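Every June somebody asks me how to get an old car or van ready to give away to the fire company or the school or whoever has put the word out, and every June I write it all down on the back of an envelope and hand it over. So I'm putting it on the household page with the other tips, where I can find it myself. Most of it you can do in your own driveway or garage with a bucket and a few rags.
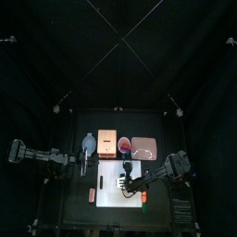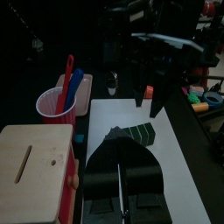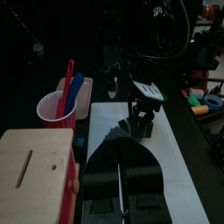
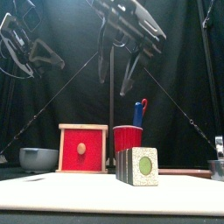 *First and last: both arms over the table. Second and third: a gripper up close.*

## Call before you clean

Talk to the people who will be getting it. They may want a van with seats, or a van with no seats, or they may have been promised one already and be too polite to say so until you turn up. When we gave our old station wagon to the meals program in Trodville I'd spent a whole weekend polishing the roof rack, and the first thing they did was ask whether it came off (it did, with a lot of penetrating oil and a certain amount of language).

Ask who will sign for it, where they want it parked, and whether they'd like to have their own mechanic look it over. Let them! It takes nothing away from the gift, and everybody sleeps better.

## Empty it twice

Go through the car once with a box and once with a flashlight. The first time you'll find the things you know about: the ice scraper, the umbrella, the folding chair from the soccer field. The second time, slide both front seats all the way forward and then all the way back, and feel along the rails. Lift the trunk floor. Open the ashtray, if it's old enough to have one. Look behind the sun visors, where Rosalía Cabello found a birthday check for $30 that she had been accusing her brother of never sending.

Take out the garage door opener, the toll tag and anything with your address on it. If the car has a screen in the dash, go into the settings and clear your phone, your contacts and the "home" address. If there are built-in garage buttons on the visor or mirror, wipe those too - the owner's manual will tell you which ones to hold down.

Leave the jack, the lug wrench, the spare and the locking nut key if there is one. I like to put that little key in a sandwich bag and tape a label on it, having once spent a long cold evening hunting for ours.

## Cleaning, in the order that works for me

1. Shake out the mats and leave them in the sun.
2. Vacuum from the top down, seats before floor. An old paintbrush is just the thing for the vents and the seams.
3. Wipe the hard surfaces with a damp cloth and a drop of dish soap, then again with plain water. I don't use the shiny sprays on a dashboard, and please keep them off the steering wheel and pedals.
4. Do the glass last, inside and out, with a cloth you haven't used on anything else.
5. Leave a bowl of baking soda in there overnight with the windows closed. For a dog car, two nights. For our dog, four.

Old bumper stickers come off with a hair dryer and a plastic scraper. Warm one corner, peel slowly, and keep the heat moving so you don't cook the paint. Whatever glue is left will usually give up to a little cooking oil on a rag, and then you wash the oil off with soapy water.

## Small repairs worth doing

Bulbs, wiper blades, washer fluid and tire pressure, and don't forget the pressure in the spare. Those are all quick jobs and they're the ones that make a car feel looked after. If the battery is weak, either replace it or say so. Bigger things I'd leave alone. Yuzhen Ding put $300 into the air conditioning on the pickup he gave to the parks crew over in Palthorpe, and they told him very sweetly that they drive it with the windows down.

Write down what you know is wrong with it. A drip, a sticky door, a noise on left turns - put it all on one sheet of paper and leave it on the passenger seat. I also tuck the service receipts into a big envelope with the manual, newest on top.

## Paper and keys

Find the title early. Ours was in with the Christmas cards, and getting a replacement can take a while if yours is truly gone. Rules about plates, forms and insurance are different from place to place, so check with your own motor vehicle office and your insurance company before the keys change hands, and don't cancel the coverage until the transfer is done. Ask for a written receipt as well, and keep a copy with your tax things.

Gather up every key, including the one your neighbor has. Put them on one ring with a tag.

## On the day

Put in enough gas to get them home and then some. If there's going to be a handshake and somebody from the paper, pick a morning, before the heat and before lunch. Friday at 10 has always gone nicely for us. Park facing out so it can be driven straight off, and bring a dry cloth for the windshield, as there will be one pigeon with an opinion.

Next time I'll do the garage shelves, and what to use on a rusty hinge.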